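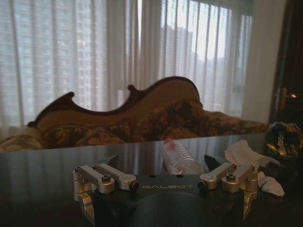
Ticket: Monthly statements marked delivered but customers say they never got them
Opened by: Soledad Navarrete, Olteanu, Tokanside office
Assigned to: Cornel Stoica
Product: Stusavness billing, mail sent through Farnow relay
Opened: Oct 13, 2025
Priority: Normal (requester asked for High)
Status: Closed, with reservations

Original report (Soledad Navarrete)
Stusavness says the statement run went out fine. 188 statements, 100 percent delivered, green bar. I have customers calling me who got nothing. I asked them to check spam and they did. Please don't send me the article about checking spam.

Reply (Farnow support, pasted in by Soledad)
"Our logs show all messages were accepted. Please ask your recipients to check their spam folder."

Cornel Stoica
Taking this one. First thing I want to know is what "delivered" means in that green bar. I've seen products use it for "we handed it to something and stopped looking." Requested the raw relay log from Farnow and the run report from Stusavness.

Cornel Stoica
Run report is in. It has a delivered column and every row says Yes. There is no time in the column, no message ID, nothing you could check it against. I would not call that evidence.
Relay log came as well. It lists 167 messages handed off to outside mail servers. The run report says 188. Those are supposed to be the same number. Farnow says the log "may be delayed." The run was over long before the log was pulled, so I asked how delayed. No answer yet.

Shanthi Wijesinghe
Could it be rate limiting? We had something like that in July and it cleared up after we slowed the run down.

Cornel Stoica
Could be, but I don't think anyone proved it in July either. I read that ticket. The run was slowed down, the phone calls stopped, the ticket was closed. No one compared the logs.
Tried it anyway on the test account. Put 17 seconds between messages, same customer list, all addresses redirected to our own mailbox. Same customers missing as before. Not rate limiting, at least not this time. 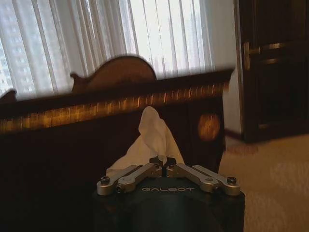 GALBOT gripper

Cornel Stoica
Sorted the missing ones every way I could think of. Not by mail provider. Not by size of PDF. Not by balance. Then I sorted by last name and had two of them right next to each other on screen, Zamfira Bălan and Florin Pîrvu, both with accented letters. Went through the rest and they all have one somewhere in the name.
I don't like this as a theory yet. It's a little too easy, and the same customers get their payment receipts without trouble.

Soledad Navarrete
They do get receipts. Florin Pîrvu forwarded me one this morning. So how can it be the name?

Cornel Stoica
Fair question. Compared the headers. Receipts go out with the bare address in the To line. Statements put the customer's full name in front of the address. In statements the name is written raw, with no encoding, and a strict server is allowed to refuse that.

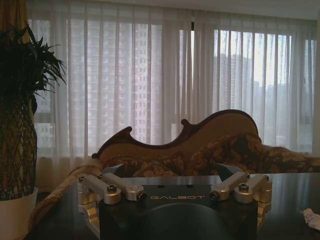
Changed Bălan to Balan on the test account and left everything else alone. Message arrived. Changed it back and it vanished again, with a Yes in the delivered column both times. Did the same with Pîrvu and got the same result. I'm fairly convinced now, though I'd still like to see where the relay drops them.

Farnow support, by phone (notes by Shanthi Wijesinghe)
They agree the messages were refused at their end. Refusals go to a separate log that customers can't see. Asked why the first reply said all messages were accepted. They said the agent had looked at the summary page.

Stusavness support
"This issue has been resolved in the latest update."

Cornel Stoica
Installed the update on the test account. Statement to Bălan arrived, name spelled correctly, so that part holds up. The delivered column still says Yes for an address I made up. I reported this and was told it is working as designed.

Workaround, for anyone not on the update yet
1. In Stusavness, open Statements, then Mail Settings.
2. Clear the box for "Include customer name in To line."
3. Save, close the window, and open it again. On our copy the box had checked itself again the first time.
4. Send one statement to yourself before the full run.
Please don't fix it by removing accents from customer records. The names print on the statements too.

Soledad Navarrete
Re-sent the missing statements. Zamfira Bălan and Florin Pîrvu both confirmed they have theirs. Still waiting to hear from a few others, so I can't say it's all of them.

Cornel Stoica
Closing the mail fault. Opened a separate ticket for the delivered column -- until that is fixed, compare the run report with the relay log after each run. Shanthi has the login.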